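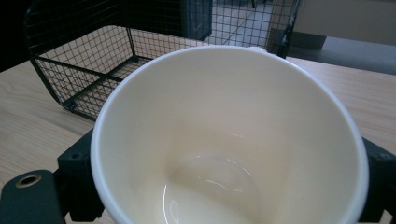 Comparing two finger pads on one gripper

Step 1. Fit the Pistar pads. Pick a light, rigid object to grip. A ceramic mug works well. Close on the mug, lift it 7 times and write down every slip.

Step 2. Open the fingers all the way and check the pads. Look at the inner edges first — that is where a pad starts to lift or fray.

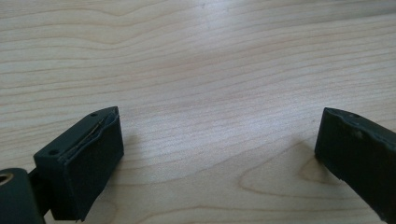
Press any lifted edge back down before the next round, or the slip count will tell you more about the glue than the rubber.

Step 3. Swap to the Oravec pads and repeat. Keep the closing force at 80 percent for both sets. 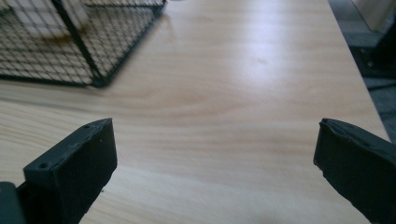 Do I need to recalibrate after a pad swap?
Run the open and close routine once. Pad thickness changes the zero point.

Step 4. Put both slip counts side by side. If they differ by 2 or less, repeat the test.
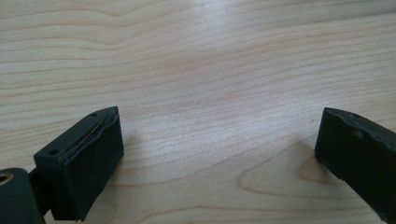

Step 5. Rotate the mug 90 degrees and run both sets again.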